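Ticket 4127: Left gripper drops tracking when fingers open wide
Product: Zudura handheld gripper pair, tabletop kit
Opened by: Adesuwa Fashola
Assigned to: Lawal Oyelaran, Rurna support
Status: Closed, customer confirmed
Opened: 2021-10-21

Adesuwa Fashola wrote:

Hi all, first of all, we're having a great time with this kit. We've had the trial pair on the bench next to our old Hudier set and people keep reaching for the Zudura (the finger travel is so much smoother!). One problem though. When I open the left gripper all the way, the position in the viewer freezes for a moment and then jumps to where my hand really is. The right one never does it. Light stays green the whole time on both.

Things I tried before writing:
Swapped the two cables at the hub. Still the left.
Restarted the viewer and the hub. No change.
Wiped the marker faces with a dry cloth. No change.
Held it close to my chest, then at arm's length. Worse at arm's length, and worse when I turn my wrist inward.

Viewer log says "pose lost, left, 400 ms" over and over, then "pose regained." I've attached the log from one folding session. It has 38 of those lines in it.

Lawal Oyelaran replied:

Hi Adesuwa, thanks for the log, and for trying the cable swap first, you saved us both a day. The green light only tells you the unit has power and is talking to the hub. It says nothing about whether the cube is being tracked, so please don't read anything into it. (I've asked for a line about this in the setup sheet.)

Could you send me the firmware number for each side? Viewer, Devices, click the name. Also, did you run the wide-open calibration on both units, or only the closed one?

Adesuwa Fashola wrote:

Right is 127, left is 4 behind it. So they don't match! I had no idea they could update separately. I ran the closed calibration on both and I'm pretty sure I skipped wide-open, the button was grayed out on the left and I took that to mean it was done.

Lawal Oyelaran replied:

Grayed out means the firmware is too old to offer it. So the left is still using a default for the open position, and the viewer throws out the pose when the finger angle doesn't agree with it. Please do it in this order:

1. Close the viewer.
2. Plug only the left unit into the hub and run the updater.
3. Unplug, wait for the light to go off, plug both back in.
4. Run closed, then wide-open, on both units. Do the right one again too.
5. Send me a fresh log from the same folding task if you can.

Keep the cable slack on the left while you calibrate. If it pulls on the cube you can end up with a small tilt baked in.

Adesuwa Fashola wrote:

Updated and calibrated. The wide-open button came up on the left right away. First run I forgot about the slack and got a tilt, exactly as you said, so I did it over.

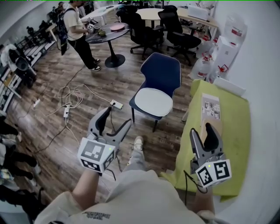 Fresh log attached, same task, same length. Zero "pose lost" lines on either side! I turned my wrist every way I could think of. Shehu, our other site, has a pair from the same shipment, so I've passed them your steps.

One wish for later: could the viewer warn you when the two firmware numbers differ? Even a yellow dot would do.

Lawal Oyelaran replied:

Wonderful, the new log is clean. I've filed the mismatch warning as a feature request and linked this ticket to it. If Shehu see the same thing, they can reply here and it will reopen. Closing for now.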